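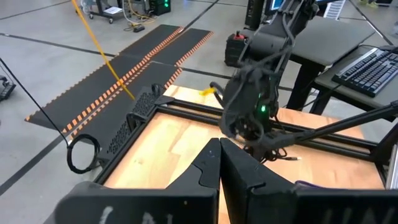 A black robot arm, green light at its wrist, over a light wooden tabletop.

Home | News | Books | Archives | Opinion | Contact

Eder letters go online in May, with a lot left out

Print this article | E-mail this article

The first installment of the Eder Papers will open to readers in May, according to Elico, the publisher handling the edition. The announcement calls it "the complete public voice of a forgotten governor." Readers may want to look at the numbers before they accept the word "complete."

The Eltness Historical Library holds 420 letters written by or to the governor during his two terms. Elico's release says 370 of them will appear in the first installment. The other 50 are described as "routine or duplicate material," and no list of them has been published.

Iqra Talpur, the edition's general editor, said the choice was a practical one. "Some of these are second copies of the same land receipt," she said. "We had to draw the line somewhere, and we'd like to have a book out while people still want to read it." Asked whether any of the missing letters deal with the prison contracts that ended Eder's career, she said a few did and that they would be "considered" for a later volume. She gave no date for it.

That is a large thing to leave for later. The contracts are the main reason anyone outside Eltness has heard of Eder, and past accounts of them lean on newspaper reports written by his friends.

Access is another sore point. The letters will sit on a platform called Plalance, which lets visitors read 20 documents a month for free. After that the charge is $30 a year. Elico says the fee pays for hosting and for corrections to the transcriptions. The release also says the edition is "open to all," a phrase it uses twice.

Abílio Cunha, who teaches state history at Eltness College and has worked with the originals, said he was glad to see any of it in print. The governor's handwriting is bad, he said, and the sample pages he was shown were carefully done. He was less taken with the notes. "They explain who everybody's cousin was," Cunha said. "They don't say much about money, and he wrote about money all the time."

Talpur said the notes would be expanded online as readers send in questions – though she could not say who on her staff of three would do that work.

A printed volume is planned as well. Elico has not set a price. The originals can still be read without charge at the library, by appointment, until 4 p.m.

Print | E-mail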